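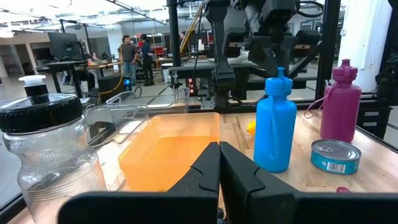

부부 냉전

부부 냉전(夫婦冷戰)은 한집에 사는 배우자 또는 동거인이 갈등 이후 서로에게 말을 걸지 않거나 업무상 필요한 말만 주고받는 상태를 가리킨다. 선전포고가 없는 경우가 대부분이며, 한쪽은 냉전이 시작된 사실을 저녁 식탁에서야 알게 되기도 한다. 별거와 달리 주소가 같고, 이혼과 달리 서류가 필요 없다. 일상어로는 '말 안 하는 중', '그 집 요즘 조용하다' 등으로 표현된다.

명칭

국제정치 용어인 냉전에서 빌려 온 말이다. 원래의 냉전에는 정상 간 직통 전화라도 있었다는 점에서 비유가 지나치게 후하다는 지적이 있다. 상담 분야에서는 '침묵 대응', '정서적 철수' 같은 표현도 쓰지만, 정작 당사자들은 대체로 "아무것도 아니야"라고 부른다.

개념과 구분

말다툼 뒤에 잠시 떨어져 있는 것은 보통 냉전으로 보지 않는다. 이를 흔히 '타임아웃'이라 하며, 언제 다시 이야기할지를 미리 알린다는 점이 다르다. "저녁 먹고 얘기하자"는 타임아웃이고, 저녁을 따로 먹으면 냉전이다. 다만 저녁을 먹고도 얘기하지 않는 경우의 분류에는 이견이 있다.

침묵이 상대를 통제하거나 벌주는 수단으로 되풀이되고, 한쪽이 늘 빌어야만 끝나는 경우는 냉전보다 정서적 학대에 가깝다. 이때는 아래에 나오는 생활형 대처법이 맞지 않으며, 외부의 도움을 받는 편이 권장된다.

전개

바커(Barker) 가족상담소의 안내 책자는 냉전을 4단계로 나눈다.

1단계 단답기: 대답이 "응", "어", "그래"로 수렴한다. 어미의 길이로 온도를 짐작할 수 있다고 하나, 평소에도 그렇게 말하는 사람에게는 적용하기 어렵다.

2단계 동선 분리기: 욕실과 부엌의 사용 시간이 겹치지 않게 된다. 평소 약속 시간을 못 맞추던 부부도 이 시기에는 분 단위의 조율 능력을 보인다.

3단계 중계기: 자녀, 반려동물, 냉장고 메모가 전달 수단으로 동원된다. "아빠한테 밥 먹으라고 해"가 대표적인 문장이다. 반려동물을 통한 전달은 정확도가 낮다.

4단계 해빙기: 택배, 누수, 친척의 전화 등 두 사람이 함께 처리해야 하는 일이 생기면서 말문이 열린다. 화해했다는 합의는 따로 없고, 처음 싸운 이유도 대개 이 무렵에는 흐릿해져 있다. 책자는 모든 부부가 네 단계를 차례로 거치지는 않는다고 덧붙인다. 2단계에서 장기 체류하는 집도 있다.

원인

표면적 원인은 설거지, 명절 일정, 운전 중의 조언, 상의 없이 결제한 물건 등 소소한 것이 많다. 그 아래에는 인정받지 못한다는 느낌이나 오래 미뤄 둔 불만이 깔려 있는 경우가 흔하다. 자라난 가정의 영향도 거론된다. 큰소리가 잦은 집에서 자란 사람은 입을 다무는 것을 배려로 여기고, 말로 풀던 집에서 자란 사람은 같은 침묵을 거절로 받아들인다. 두 사람이 결혼하면 한쪽은 배려하고 한쪽은 거절당한 채로 주말이 지나간다.

영향

짧은 냉전은 흥분을 가라앉히는 효과가 있다고도 하지만, 길어질수록 상대의 행동을 나쁜 쪽으로 해석하기 쉬워진다. 컵을 내려놓는 소리에 의도가 생기고, 문 닫는 소리에는 역사가 생긴다. 잠을 설치거나 입맛을 잃는 사람도 있다.

자녀가 있는 집에서는 아이가 분위기를 먼저 알아차린다. 어른들은 들키지 않았다고 믿는 편이다. 아이를 전령으로 쓰는 일은 충성심의 갈등을 일으킬 수 있어 상담자들이 가장 먼저 말리는 행동에 속한다. 아이에게는 싸움의 내용까지 밝힐 필요는 없으나, 네 탓이 아니라는 말은 해 주는 것이 좋다고 본다.

대처

가장 널리 권해지는 방법은 먼저 말을 거는 것이며, 가장 덜 쓰이는 방법이기도 하다. 첫마디는 사과가 아니어도 된다. "아직 화는 나는데 이렇게 지내기는 싫다" 정도면 충분하다는 것이 일반적인 견해다. 반면 "이제 다 풀렸어?"는 협상 재개의 책임을 상대에게 넘기는 말로 받아들여져 역효과가 잦다.

대화를 재개할 때는 한 번에 한 가지 주제만 다루도록 권한다. 신혼여행 때의 일은 시효가 지난 것으로 본다. 메신저로 긴 글을 보내는 방식은 생각을 정리하는 데 도움이 되지만, 옆방에서 읽음 표시만 확인하게 되는 부작용이 있다.

냉전이 자주 반복된다면 평상시에 규칙을 정해 두기도 한다. 침묵의 상한 시간을 두거나, 먼저 말을 건 사람이 다음 외식 메뉴를 고르게 하는 식이다. 후자는 메뉴 때문에 새로운 냉전이 시작된 사례가 있어 주의가 필요하다.

사회적 시도

푸스티츠(Fustitz)에서는 주민회관의 방 2개를 부부 대화 공간으로 내준 적이 있다. 사용료는 무료였으나 예약할 때 두 사람이 모두 서명해야 했고, 이 조항 때문에 이용률이 낮았다. 이후 한 사람만 서명해도 되도록 바뀌자 혼자 와서 조용히 쉬다 가는 이용자가 늘었다.

나넥스(Nanex)는 부부가 각자 기분을 기록하면 대화하기 좋은 때를 알려 주는 휴대전화 앱이다. 8월에 공개된 뒤 1,000쌍이 가입했다. 알림이 동시에 울리는데 둘 다 모르는 척한다는 후기가 많아, 개정판에서는 한쪽씩 시차를 두고 울린다.

오코스(Okoth) 문답지는 냉전의 정도를 6개 문항으로 스스로 점검하는 양식이다. 진단 도구가 아니라고 첫 장에 적혀 있다. 마지막 문항은 "이 문답지를 배우자에게 보여 줄 수 있습니까"이며, 무응답이 가장 많은 문항으로 알려져 있다.

같이 보기

각방 생활
명절 증후군
부부 상담
가사 분담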